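Narnholm Path and Bridge Association

About Us

The Narnholm Path and Bridge Association looks after the walking and cycling path between the Brista lot and the far side of the old truss bridge. We are a small nonprofit. We mow, trim, sweep, paint and patch, and we keep the path open through the year. We do not run tours or rent bikes, and there is no gate or fee.

The association was started by neighbors who used the path to get to work and were tired of riding around the same potholes. Our first project was clearing the turf that had crept over the asphalt near the curve. Most of what we do now is the same kind of work, done on a regular schedule.

The Path

The path is paved in asphalt and wide enough for two bikes to pass if both riders keep to the right. On the hedge side the edge is easy to see. On the other side there is no curb, and the grass runs right up to the pavement. We cut that edge back by hand with a half-moon edger, as a string trimmer throws grit onto the path and leaves the roots where they are.

The surface is worn but sound. We fill cracks in September, when the days are still warm enough for the filler to set. If you find one wide enough to catch a tire, please write to us and tell us how far it is from the nearest bollard.

The Bollards

Bollards keep cars off the path. They stand in the middle of the pavement, so riders have to choose a side, and we want them to be seen early. The paint is a dark cap, a white band, a red band and brown below. We touch up the white and the red more often than the brown, which hides scuffs well.

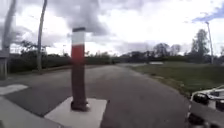

Bollard on its concrete pad, with the hedge on the left and the path curving right.

We use an exterior metal paint from Gendel and put it on with a 4-inch roller. Two thin coats last longer than one thick one. The pads are swept before any painting is done, and tape goes down around the foot of the post. Wet paint signs stay up overnight.

If you are riding with a trailer or a wide cargo bike, slow down before the bollard and line up early. The same goes for anyone pulling a wagon.

The Hedge

The hedge is kept low so that people can see over it. We trim it twice a year and check for nests first. If there is a nest, that stretch is skipped and we come back later. Clippings are hauled to the Brista lot and chipped, and the chips are free to anyone who brings a bag or a bin. The trees and shrubs behind the hedge are not ours, and we only cut what hangs over the path.

The Bridge

The bridge is an old steel truss with lattice railings on both sides and a pale curb along each edge of the deck. It is the part of the route people ask about most. The association does not own it and does not do structural work on it. Inspections and repairs are handled by licensed contractors, and their reports are kept in a binder at our office.

Our share is the cleaning. Leaves and grit collect against the curbs and hold water there, so a crew sweeps the deck from end to end and shovels up what comes off. Nothing is pushed over the side into the water. We also pull weeds at the approaches and wipe bird droppings off the top rail.

The deck has darker and lighter patches along its length. Take it slowly after rain or frost. Please do not climb on the railings, and do not fix locks to the lattice. Locks trap water against the steel, and we cut them off.
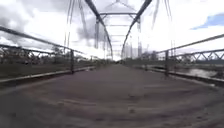
Who We Are

Abenezer Beyene coordinates the work days and keeps the tool shed. He joined as a weekend sweeper and took over the schedule when the job came open. The rest of the regular crew is made up of people who live near the path, plus students from the Koo trade program, who help with painting and get credit for their hours.

Membership is open to anyone. Dues pay for paint, crack filler, chipper fuel and insurance. We have 100 members, and you do not need to be one to come to a work day.

Work Days

Work days run 3 hours and start at the Brista lot. Gloves, brooms and edgers are provided. Wear closed shoes and bring water. Children are welcome with an adult, but they may not use the edgers or go near the chipper.

In heavy rain or lightning the work day is called off and a notice is posted on the lot board.

Contact

Leave a note in the box at the Brista lot or use the form on our Contact page. For damage to the bridge railing or deck, please use the form and mark it Urgent. We check it every evening.

Page last updated Jul 29, 2023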